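4 min read

Everybody wants to talk about the model. Fine. I want to talk about the demonstrations, because that's where most of the money goes and where most of the mistakes get baked in.

My position, quickly: show the task by hand. Gripper in your own fist, your own arm, your own timing. Remote control has its place and I've done plenty of it, but for everyday household stuff I think we lean on it way too much. Sitting at a console you get slow. You get careful in a weird way. You stop using your wrist.
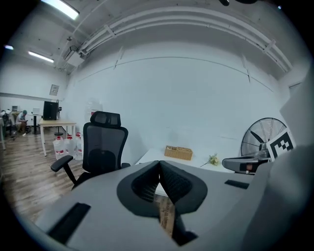 Troels Fogh and I argue about this most Tuesdays. He ran the remote setup at Lotov and he'll tell you 50 clean episodes on the real arm beat 200 by hand, becuase the arm can definitely do what it was shown. Fair point. A person will happily reach somewhere no arm can follow. I've thrown out whole batches for that.

But look at what you pay. Hours of it. And the operators are bored and the boredom gets into the data. Every pause, every second guess. The robot learns the hesitation too.

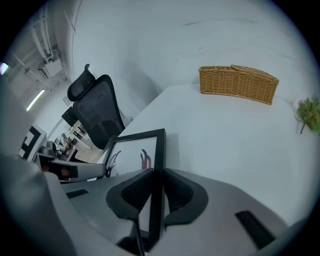

Thin things are where I stopped being polite about it. Boxes forgive you. Mugs mostly forgive you. Something flat and upright doesn't, and a picture frame held between two rubber pads, one pressing from each side, is a good test of whether the person showing the job had any feel for it. Squeeze too hard and the thing twists. Too soft, it slides. With your hand right behind the fingers you sense some of that. Over a link, with the cheap controllers most of us have, you're guessing off a screen.

Now the part my side gets wrong. We treat hand demos as free. They aren't. People get sloppy after lunch, they grab the same way every time, they clear the desk first so it's easy. Vigfúsdóttir used to make us leave everything out and I hated it and she was right. 170 takes of one motion on one tidy table is really one take.

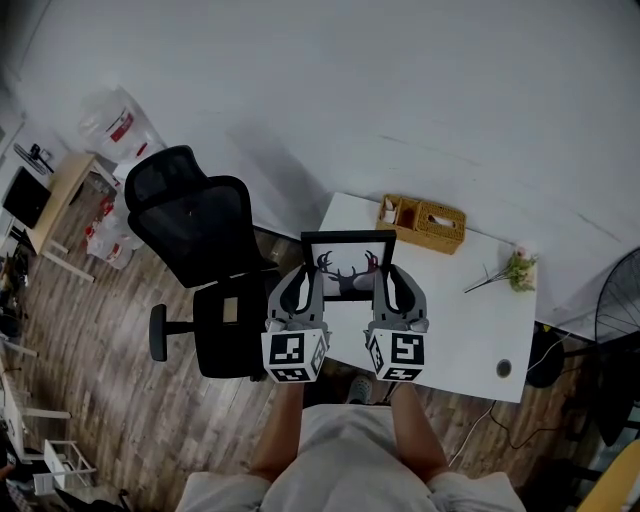
And two hands. Please. Half the jobs in a house need two and we keep recording one, it's less hassle to line up. Then we're suprised when the robot can't steady anything.

So, by hand first, with mess, with both hands, with more than one person doing it. Then a small remote set on the actual arm to catch the reaches that don't carry over. Troels can run that bit. He'll want 95 episodes, I'd start with 50 and see.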